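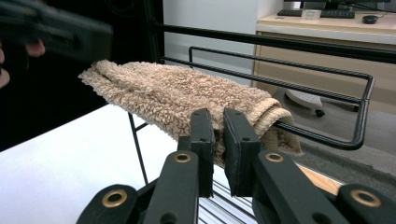 Kendra Beaudoin had hung the towel 129 times by the middle of August, and she was paid for every time it counted.

It counted if both grippers closed on the cloth, lifted it clear of the rack, and laid it back without a corner touching the table. Clodagh Mac an tSaoi kept the tally on her laptop. She had come over from the Phelan office to run the sessions and she ate crackers all day long.

"Again," Clodagh said.

Kendra squeezed the right handle. The fingers shut on the terry cloth and she felt the loops give a little before the pads met. Then the left. Lift, turn, lower, let go.

"Too fast at the end. It'll learn to drop things."

"I drop things."

"I know. We have 27 clips of it."

They needed 600 good ones before Verier would pay the second half. Kendra had worked 22 years in the laundry at the Sakell Hotel, and for the first week she had tried to do it the way the sheet said, slow and square. The clips were clean and the arm in the next room learned nothing much from them. It pinched the towel by the middle and held it up like something it had found in a drain.

So Clodagh had told her to forget the sheet and do it like work.

Like work meant taking the near end first and letting the far end hang. It meant a small shake, which wasn't on the sheet at all. Her mother had shaken towels that way, over a bathtub in a rented house, and Kendra had never thought of it as something a person could hand over.

At four o'clock they loaded the new clips and went next door to watch. The arm came down over its own rack and took the near end. It waited a moment. Then it lifted and gave the towel a shake – one short snap of the wrist.

Clodagh wrote something down. "Is that yours?"

"My mother's," Kendra said.

"I'll have to put a name in the notes. For the motion."

Kendra thought about it. The arm laid the towel down, a little crooked, and went back to where it had started.

"Put shake," she said. She picked up her handles and went back to the other room, where there was an hour left on the clock.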